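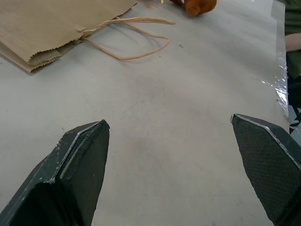 Running shared-table sessions on an arm: the house rules, short version

Written up fast in July after the third time I got asked for this by email. Covers one table, arms with parallel grippers, soft everyday items (bags, toys, food tubs, that kind of thing). Not a replacement for the maker's manual or for your site risk assessment. Read those. Then come back.

Before power on

Walk the table. All sides, hands behind your back if you're a toucher. Look for loose edges, peeling film, anything a fingertip could catch on. Press tape down or replace it.

Check the e-stop. Press it, confirm the arm drops to safe state, reset. Every session, not every week. Kianoush Bahrami once found ours unplugged at the back after a desk move, so now it's line one on the sheet.

Look at the gripper. Pads seated? Worn coating on the outside of a finger is cosmetic, write it down and move on. A pad lifting at a corner is a stop.

Cables. Move each arm slowly through its full reach with the object set cleared and watch the slack. Nothing tight, nothing snagging on a joint. Loops hanging off the table side get tied up.

Chairs back. Anything on wheels goes outside the reach line.

Who stands where

One operator, one spotter. The spotter holds the stop and does nothing else. No phone, no laptop.

Spotter can stand at the table edge. Forearms resting on the table is allowed only in hold mode, and the operator has to say "hold" out loud first. Then "moving" before it goes live again. Sounds silly, do it anyway.

Sleeves pushed up or snug. No lanyards.

Setting speed and force

We log contact force at the wrist. Our limit for soft objects is set at 74 on the Pramlow controller scale, and that number is ours, for our pads. Dont copy it. Work yours out with a scrap object, starting low and going up in small steps.

Slow mode for the first ten runs with any new object. After that the operator can ask for normal speed and the spotter has to agree. Spotter's no beats operator's yes.

Bags and handles

Paper bags are the most annoying thing on the list, so they get a section.

Handles are loops and loops catch. Plan the approach so the finger comes in beside the handle and not through it. If a loop does go over a finger: stop, hold, take it off by hand. Never drive out of it.

One arm in the bag at a time. The other one parks open and clear of the opening. Two grippers in one bag is how Grindia bent a bracket.

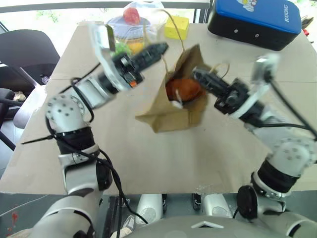 Right gripper in at the bag opening, left one clear of it.

Retire a bag when the bottom fold won't lie right or a handle pulls loose. Keep flat spares on hand and write the swap in the log, it changes the results.

Food items: whole fruit is fine. Tubs closed. Nothing that's been handled by the arm gets eaten after, and yes that has to be a written rule.

Logging

Every run gets a line. Run number, object set, speed mode, who operated, who spotted, any stop and why. We had 1621 lines in the sheet at last check and 166 of them have a stop noted. If your sheet shows no stops at all, people aren't writing them down.

Write the stop reason right away, before the reset. Five words is enough. "Handle caught left finger" beats a paragraph typed up at 6 pm from memory.

Near misses go in the same sheet, same columns. Nandi Mahlangu reads them at the end of the month and changes the rules if she needs to, so put your name on it in case she has quesitons.

Shutting down

Open both grippers, empty. Park the arms. Power off at the controller, then the wall. Clear the object set back in the case, wipe the surface, initial the sheet.

Printable checklist is form 3253 on the Clidside shared drive. Old copies with the Zwane logo still have the weekly e-stop test on them, bin those.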